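Accordion book covers bow outward after drying – grain, adhesive or pressing?

Book Arts and Paper > Structures and Materials
Posted 03/03/2023
Viewed 3,000 times

Perihan Sezer

I am making a small edition of an accordion book. Each copy has two separate hard covers, one glued to the first panel of the folded strip and one glued to the last. No spine piece. The page block is a heavy drawing paper folded with the grain running parallel to the folds. The covers are gray binder's board, a little larger than the panels, covered with a printed paper that I buy in sheets and cut down.

The covers come out of the press flat. By the next morning they have bowed so that the corners lift toward the decorated side, away from the pages. Standing the book up makes it worse, and the front cover is always worse than the back.

Current procedure:
Cut board and cover paper.
Brush wheat paste on the back of the cover paper, wait a short while, lay the board on it, and turn in the edges.
Put it between waxed paper and boards under a stack of dictionaries for 15 minutes.
Brush PVA on the end panel of the accordion and set it on the inside of the cover.
Put it back under weight for the afternoon.

I have two brands of board here. The Plernis board is denser and bows less. The Dellutura board is cheaper and bows more, but it is what I have the most of, and 21 copies need to be done by May. Three trial covers have been made in each board with the same result.
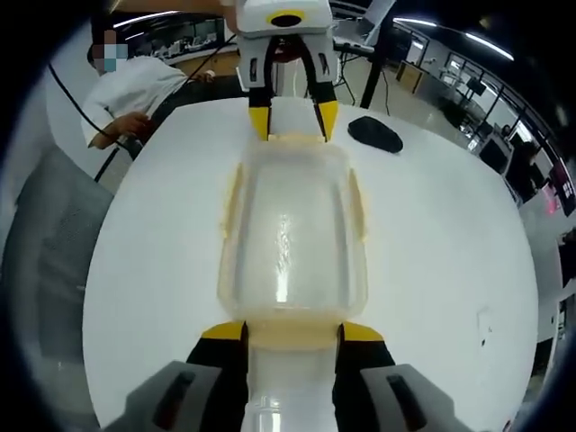
Clear plastic container on the white tabletop

I checked the grain of the page strip but did not check the cover paper, which is stiff with ink on one side. Is there a way to test the grain on a printed sheet without cutting a lot of it? And can the covers that have already bowed be saved, or should I peel them and start again?

Eren

Use a glue stick. I have made dozens of these with a class and never had one bow. Wheat paste is too wet for covers in my opinion. Also leave them under weight overnight, an afternoon is not enough.

If you don't want to use a glue stick, use double-sided adhesive film. No water means no warp. It is expensive, but you don't have to wash a brush.

Drorthorpe

The glue stick will hold for a class exercise. It tends to let go at the turn-ins after a few years, and I would not use it on an edition that is being sold or given to a collection. Dry adhesive film does avoid the moisture problem, but it allows no repositioning, and some films shrink or ooze at the edge. Either one treats the symptom. The direction and timing of the bow you describe indicate what is going wrong, so it is worth going through it in order.

What the bow means

Paper expands when it takes up water, mostly across the grain, and very little along it. Paste the back of a cover paper and it grows. You then attach it to the board while it is at its larger size. As it dries it contracts, and because it is fixed to the board, it pulls the board with it. The covered side becomes concave. That matches your corners lifting toward the decorated side.

Normally a sheet pasted to the inside of the board contracts as well and pulls the other way. In your structure the inner sheet is the end panel of the accordion, attached with PVA. PVA carries less water than paste and sets quickly, so the panel hardly expands and has hardly any pull. The outside wins. Your panel is also smaller than the board and leaves a bare margin at the edges, where the bow shows the most.

The overnight delay is ordinary. At 15 minutes under weight, the cover is flat because it is being held flat. The board is still damp inside, and the paper has not finished contracting. Putting it back under weight with the pages attached delays the movement further, and moves some of the moisture into the first fold of the book.

I can't say from the description why your front cover is worse than your back. One possibility is that you glue the front first and it then sits open to the air while the back is being worked on.

Grain test on a printed sheet

Do not rely on the feel of the fold alone with a heavily inked paper, as the ink layer stiffens it in both directions. Cut two narrow strips from the waste, each 4 inches long, one from the long side of the sheet and one from the short side. Mark them. Hold them together at one end and let the other end hang horizontally, then turn the pair over and repeat. The strip that droops away from the other is the one cut across the grain. The stiffer strip has the grain running along its length.

If the strips are too close to call, dampen a small square of the waste on the unprinted side. It will curl, and the axis of the curl is parallel to the grain. Mark the square before wetting it so that you know which edge was the head of the sheet. Test one square per batch of paper, as mills and printers do not always keep the same direction from one order to the next.

Test the board as well. Flex a full sheet gently in each direction and the one that gives more easily is bending around an axis parallel to the grain. With a dense board the difference is small. Draw a pencil arrow on every piece before you cut it up.

Cover paper, board, any lining and the page strip should all have the grain running from head to tail. If your cover paper turns out to run the other way, no change of adhesive will fully correct it.

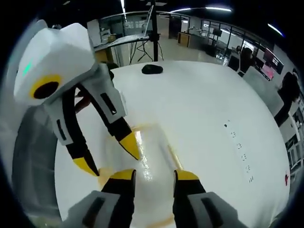
Revised procedure

Cut all boards with the pencil arrow head to tail. Cut the cover papers to match.

Cut a lining for the inside of each board from a thin uncoated paper of similar weight to the cover paper, same grain direction. It should stop just short of the turn-ins, so that they do not make a ridge under it. Some people fill the inside of the board edge to edge and overlap the turn-ins slightly. Either works if you are consistent.

Mix paste and PVA. I use equal parts by volume for printed papers. The paste gives you time to move the sheet and the PVA shortens the drying. Thin it only if it drags on the brush.

Brush the cover paper from the center outward and let it relax until it lies flat by itself. If you put the board on while the paper is still curling, you get uneven tension, usually with a bubble at one corner. Rub down through a clean sheet, then do the turn-ins, head and tail first, then the sides.

Paste the lining with the same mix and put it in immediately. The point is to have both sides wet at the same time with the same adhesive. Waiting until the outside is dry gives the board two separate movements and the second does not cancel the first exactly.

Press between blotters, not waxed paper. Waxed paper keeps the moisture in the board. Change the blotters after the first 15 minutes and again before you leave for the day. Leave the covers under weight until a board taken out and held to the cheek no longer feels cool. In a dry room that is often the next day, in a damp one it can be longer.

Attach the page strip only when the covers are fully dry. Use straight PVA in a thin coat, brushed on the end panel with a waste sheet slipped behind it, so that none gets into the fold. Put a piece of waxed paper between that panel and the next one – in this position you do want a moisture barrier – and press briefly. 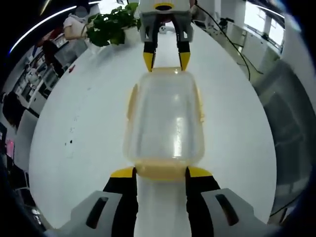

Covers that are already bowed

Try lining before peeling. If the accordion has not been attached yet, brush a lining with straight wheat paste, no PVA, let it expand fully, and put it on the inside. The wetter adhesive gives a stronger pull. Press with blotters as above. A moderate bow normally comes out. A strong one may come out partway, in which case a second lining can be put over the first once that has dried.

If the accordion is already attached, the choices are poorer. You can paste a full-size sheet over the end panel, cut to match the board less a small margin, but it will hide anything printed on that panel and adds a step at the first fold. I would not try to peel a printed paper off gray board. The board delaminates before the adhesive gives, and you lose both.

On the two boards: the denser one resists the pull better, which is why your trials differ. It does not change the cause. I would make one cover in the cheaper board by the procedure above and leave it standing for several days before committing the edition to it.

Perihan Sezer

The strip test shows that my cover paper runs side to side on the board as I was cutting it. The sheets are large enough to turn, with more waste. I have cut one pair in the Dellutura board with the grain corrected and a lining inside, and they are under blotters now. The six trial covers were never attached to anything that matters, so I will use two of them to try the straight paste lining.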